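Clenard Legal Services: A Conversation With Estrella Medrano

Estrella Medrano has practiced law in Rekasdale long enough to have seen the county move its probate counter twice. As senior attorney in the estates and guardianship section of Clenard Legal Services, she oversees the matters that come to the firm after a death in the family, along with a smaller number of adult guardianships. She spoke with the firm's newsletter on May 18, 2023, about the work of the section and the questions she hears most often from new clients.

Ms. Medrano did not begin in estates. Her first position was with the Ochoa office, where she handled landlord and tenant cases and some contract disputes. "I was in court most mornings and at my desk most evenings," she said. "When the senior attorney in probate retired, I was asked to cover her files until a replacement was hired. I asked to keep them."

The section closed 243 matters last year. Most were uncontested. A contested will takes up a far greater share of attorney time, however, and Ms. Medrano said that families often arrive with a mistaken idea of what a court can decide.

"A person will tell me that the will is unfair," she said. "I have to explain that a will may be unfair and still be valid. The court looks at whether it was signed properly, whether the person understood what he or she was signing, and whether someone applied improper pressure. Those are the questions we can bring to a judge."

She encourages anyone who has been named as executor to meet with an attorney before distributing property. An executor who pays relatives first and creditors second may be held personally responsible for the shortfall. The firm has represented several executors who acted in good faith and were surprised by a claim that arrived months later. 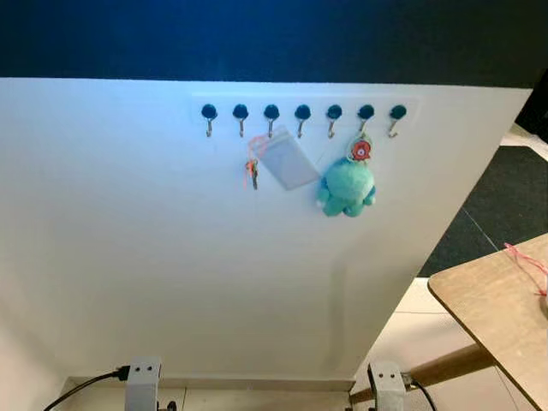

Hook strip at the Clenard offices, Rekasdale.

On the subject of cost, Ms. Medrano was direct. The section charges a flat fee for simple wills and bills by the hour for administration and litigation. Every client receives a written fee agreement at the first meeting. "I would like the client to take it home and read it," she said. "If there is a line in it that does not make sense, call us before you sign it. I do not want that conversation to take place after the first bill."

Guardianship cases, she said, require a different kind of preparation. The firm asks the family to gather medical records, a list of the adult's income and property, and the names of all close relatives. It also asks whether a less restrictive arrangement, such as a power of attorney, might serve the same purpose.

"Guardianship takes rights away from a person," Ms. Medrano said. "Sometimes it is necessary. I have filed those petitions and I will file more of them. But I want the family to be able to tell the judge what else they tried."

She recalled one matter from her early years in the section, in which two brothers had not spoken since their father's funeral in Clerkden. The dispute concerned a house, a truck, and 43 acres of pasture. The parties reached a settlement on the second day of mediation. The land was divided along an existing fence line, and the house was sold. "They did not leave as friends," she said. "They left with an agreement that both of them had read and signed, and the estate was closed that spring."

Asked what clients can do to make the process easier, Ms. Medrano named the original will first. Copies can cause delay, and in some cases a missing original leads to a separate hearing. She also recommended a current list of accounts, including any that are managed only online, and a note of where tax returns are kept.

She advises clients to review a will after a marriage, a divorce, the birth of a child, or the purchase of real estate. Beneficiary forms for retirement accounts and life insurance should be checked at the same time. "Those forms usually control who receives the money, whatever the will says," she said. "I have seen a former spouse listed on a policy that had not been looked at in decades."

Ms. Medrano continues to accept new estate and guardianship matters at the Rekasdale office. First consultations are by appointment, and clients are asked to bring any existing will, trust, or power of attorney with them.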